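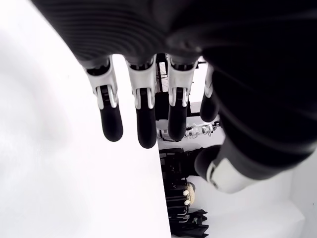 Figure 9.1 A wide white surface in bright light.

CHAPTER 9
The Work Surface

Find the nearest table and look at it for a full minute. Where has the finish worn? Which end collects the mail? A flat surface at a good height is one of the best tools anyone ever came up with, and most of us never give it a thought until there's no space left on it!

In Chapter 8 you measured rooms. Now we move in closer, to the place where the work gets done. You will learn how color and light change what you can see on a surface, how far a person can comfortably reach across one, and why clutter tends to start at the edges and creep inward. White is our starting point. It shows every crumb and pencil mark, and under strong light it can glare enough to tire your eyes (try it with a sheet of paper by a window).

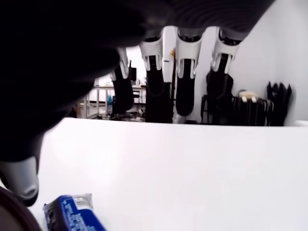

Figure 9.2 The far edge of a white surface, with a cluttered room behind it.

Look at how much work a straight edge does in Figure 9.2. On one side, a clean stretch of white; on the other, everything else. We'll come back to this boundary in Section 2, when you draw your own.

Before You Read
Measure the depth of a table you use daily. Is it more or less than 800 millimeters? Write the number in your notebook, and keep it handy for the Gullthorpe kitchen plan at the end of the chapter.

Key terms: work surface, reach, glare, clear zone, overflow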